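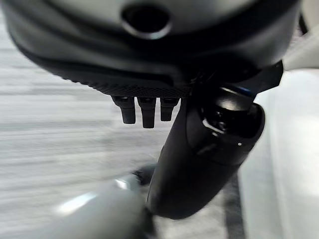 Grasix Cut-Resistant Matting, Heavy Grade

Home > Workshop > Floor and bench coverings > Matting

Product code: 2513
Sold by the metre or by the full roll
Made at our Rarkstead works

Grasix Heavy is a ribbed rubber matting for workshop floors, bench tops, van floors and loading areas. It takes dropped tools, trolley wheels and the odd dragged crate without splitting. The ribs run along the length of the roll, so sweeping in that direction clears most of the swarf and grit in one pass.

The top layer is a nitrile blend that stands up to cutting oil, diesel and most general cleaners. It is not suitable for use with acetone, brake cleaner or cellulose thinners, which will soften the ribs if left to stand. Wipe up small spills straight away and rinse with warm water.

A woven fabric layer is bonded into the middle of the mat. This stops it stretching when a heavy load is turned on the spot, and it also means the mat can be cut to shape without the edges curling. The underside has a fine cloth-pattern finish and grips well on sealed concrete, painted concrete and plywood. On bare dusty concrete, sweep and seal the floor first.

Specification

Colour: black
Thickness: 6 mm
Roll width: 1.2 m
Full roll length: 10 m
Surface: fine rib
Backing: cloth-pattern
Working temperature: -20 to 70 °C
Indoor use, or outdoor use under cover

Thickness may vary slightly between batches. If you are joining new matting to a floor you have already laid, send us the batch number printed on the roll label and we will match it as closely as we can.

Sizes and ordering

Cut lengths are supplied in whole metres. The minimum order is 2 metres. Cut lengths are made to order and cannot be returned unless faulty. Full rolls can be returned within 30 days if they are still in the original wrap, and the cost of carriage back to Rarkstead is yours.

Full rolls are heavy and are delivered on a pallet to the kerbside. Please make sure there are two people on hand to move the roll once it is off the pallet. The driver will not take it indoors.

Fitting

Unroll the matting in the room where it will be used and leave it flat overnight. New rubber relaxes a little once it is off the core, and a mat trimmed too early may come up short at the wall. In cold weather leave it for a full day.

Mark the cut on the underside with chalk. Use a hooked blade and a steel straight edge, and take two or three light passes. A full-depth cut in one go tends to wander along the ribs. Leave a gap of 5 mm at walls and fixed machine bases.

Most floors need no adhesive. Where trolleys cross a join, or where the mat is laid on a slope, use Probert Joint Tape under the seam. The tape is 100 mm wide and goes down centrally, half under each piece. Press the join with a hand roller and keep wheels off it for 3 hours.

For bench tops, a line of contact adhesive along the front edge is enough. Do not cover ventilation slots or drain holes.

Cleaning

Sweep daily in a working shop. Wash with a neutral floor cleaner and a stiff brush, then squeegee towards the drain or door. Steam cleaners should not be used near taped joins. A white bloom sometimes comes to the surface on new matting. It is harmless and washes off.

Also available

Grasix Light, product code 1131. 3 mm thick, same width, for drawer liners, shelving and light bench work. It has no fabric layer and is not recommended for floors.

Probert Joint Tape, 25 m roll.

Probert Ramp Edge, black, 1 m lengths. Glues to any exposed edge of the 6 mm mat to make a shallow slope for trolleys.

Brukport trade counter

Both grades can be seen and collected from our trade counter in Brukport. Cut lengths up to 5 metres can usually be done while you wait. For anything longer, please ring ahead so that a roll can be brought forward from the store. Samples of both thicknesses are free and go out by ordinary post.

Ramp Edge in yellow is out of stock until November. Orders already placed will be held and sent on when it arrives.

Prices and specification last checked June 2018.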